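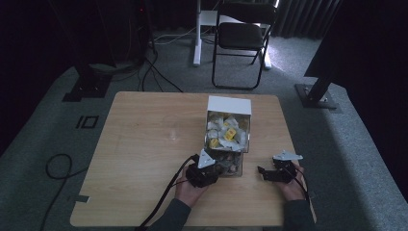
*White box, yellow cubes, paper wrappers.*

Monday, May 28, 2018

Covness Town have given a new contract to their backup goalkeeper, and the announcement ran to 277 words. I read all of them. I have followed this club long enough to remember when a signing was announced by a man with a megaphone who got the name wrong, and I'd like him back.

The gist is that the backup will stay until September of next year, with an option. He has played seven league games in three seasons, six of them after we had already been relegated. The statement calls him "a huge presence around the building." I don't doubt it. He's six foot five, and it's a small building.

I want to defend the man, though, because the message boards have been vicious and most of the people typing have never had to sit still in the rain for a living. A backup keeper's job is a strange one. A spare winger gets twenty minutes when the winger in front of him is tired. A spare keeper gets a bib. He warms up the fellow whose place he wants, kicks balls at him until he's sharp, then walks over to the bench and pulls a coat on. If he does this well, the other man plays better and he plays less.

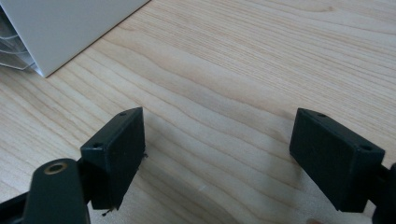 *The open jaws over bare wood.*

Irkeck do it another way. Their policy is to loan out every keeper but one and hope, and last winter hope gave out at Javard Park when the starter tore something in his shoulder before halftime. A center back went in goal. I was there, and it was the best afternoon I have had at a football ground in years, but then I wasn't an Irkeck supporter. They lost by four and the center back has, I'm told, been asked about it in every supermarket since.

So there's an argument for paying somebody to be ready. What bothers me is the way clubs talk about it. If you read the statement you'd think we had signed a bishop. He "sets standards." He "drives the group." Nowhere does it mention that he's good at stopping shots, and he is! I saw him in the Rahman Cup two years ago against a team a division above us, and he made a save low to his left that had the away end clapping.

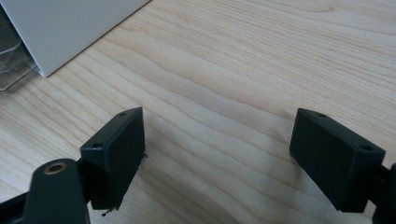

We went out on penalties, naturally. He saved the first and got a hand to the third. By Saturday he was back in the bib, and the regular keeper let one through his legs after 19 minutes.

I'd play him. Give him the first month of next season and see what we've been keeping in that coat. The manager won't, of course. He believes in continuity, and has believed in it through two relegations. My season ticket renewal is on the kitchen counter and I'll be sending it in this week, same seat, behind the dugout, with a fine view of the substitutes.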